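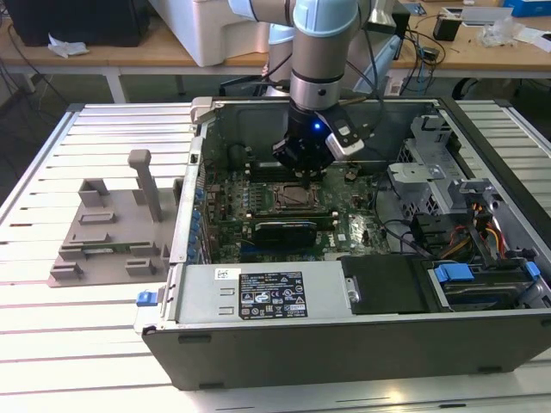
Robotic arm above an open tower, case on its side

Ticket: Referral clicks showing up, commissions not
Opened by: Ngozi Adebisi
Status: Solved, payout correction pending
Product: Meireles affiliate plugin, running on the Skilik shop

Hi all, me again! I run the affiliate scheme for Skilik and something has gone properly wrong with it. Our partners are sending people over, the clicks are landing in the Meireles dashboard (over 1000 of them this month, lovely), and then the commission column just sits at zero. Gilang Tjoa, who is easily our busiest affiliate, wrote to me on Monday asking if we'd stopped paying him. We haven't! I felt dreadful.

What should happen: someone clicks a partner link, the cookie lasts 90 days, they buy something, the partner gets a percentage. It was all fine in May, when we last did a payout run.

Step 1. Clear the obvious stuff

I emptied the shop cache, turned the plugin off and on again and made a test order through Gilang's link in a private window. Click recorded, order recorded, no commission. Did it again on my phone and got the same. I also checked his account wasn't set to "paused" (it wasn't) and that the commission rate hadn't been wiped (still there, same as ever).

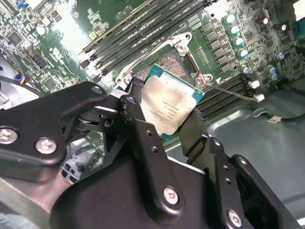

Step 2. Check the checkout

Hanna Mykhailiuk from Meireles support asked if we'd changed anything at the till end. Well, yes, sort of. We moved card payments over to Prerkdale a few weeks back, and their checkout opens on its own web address instead of ours. I hadn't connected the two at all. She had me open the browser tools and watch the cookie while I paid. On the product page it's there, in the basket it's there, then off you go to Prerkdale and back to the thank-you page, and the order has no partner against it.

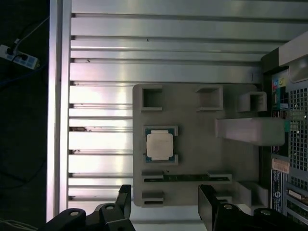
Commission only gets counted if the partner's code is attached to the order before the customer leaves for payment, and our new checkout button was skipping that bit. Hanna explained this to me twice, bless her. The way I've got it in my head now, the code should sit in the order like the processor sits in that square pocket, with the short guides at its four corners. Ours was being left off to one side. She sent me a setting called "Save referrer at basket", which was unticked, and I ticked it. Saved, cleared the cache, test order: commission showing!

Step 3. Put the missing ones back

This was the fiddly part. I exported the clicks and the orders, all 2000 rows, and Nele Thiele helped me match them up by order number. Meireles has an import screen for late commissions, but it wants the partner ID in the first column and will simply ignore the row otherwise, without a peep. Cost me an entire lunch break, that did.
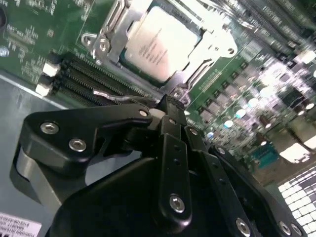 Reading time: 4 min

Update, 19/12/2025

Import went through and Gilang can see his missing sales, so he's happy and so am I. One thing still open: Bilal Qudah has two orders marked as refunded that definitely weren't, and I can't edit them from my side. Hanna, could you have a look when you get a minute? I've attached both order numbers in a private note. I'll hold his payout until they're sorted and run everyone else's tonight.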